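Brornstead Tenants' Storage: Frequently Asked Questions

How do I get a storage unit?
Fill out the form at the Wolde Street office. Units are given out in the order forms come in. Bring your lease and a photo ID.

What does it cost?
Small units are $31 a month. The deposit is $200 and is returned within 30 days of move-out.

Can I share a unit with a neighbor?
Yes. Both names must be on the agreement, and one person is billed. 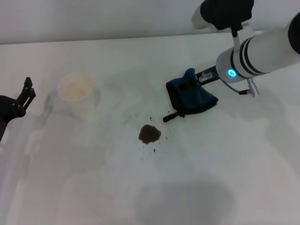
Carmela Carbone asks whether the person who isn't billed can still get a key. Yes, each person named on the agreement gets one. Replacement keys are $3.

What can't I store?
Food, fuel, paint, propane tanks, car batteries and anything alive. Tires are fine if they are bagged.

When can I get in?
Doors are open from 6 a.m. to 10 p.m. every day. The freight elevator stops at 9. 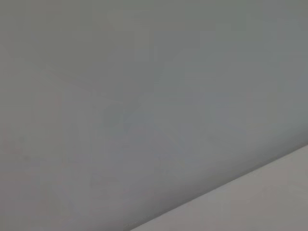 If you need the elevator for a full move, reserve it at the office at least 3 days ahead. Moves without a reservation have to use the stairs.

Do you insure my things?
No. Check whether your renter's policy covers items kept outside your apartment.

How do I give up my unit?
Send written notice to Priya Yazzie at the office. Empty the unit, sweep it and hand in all keys.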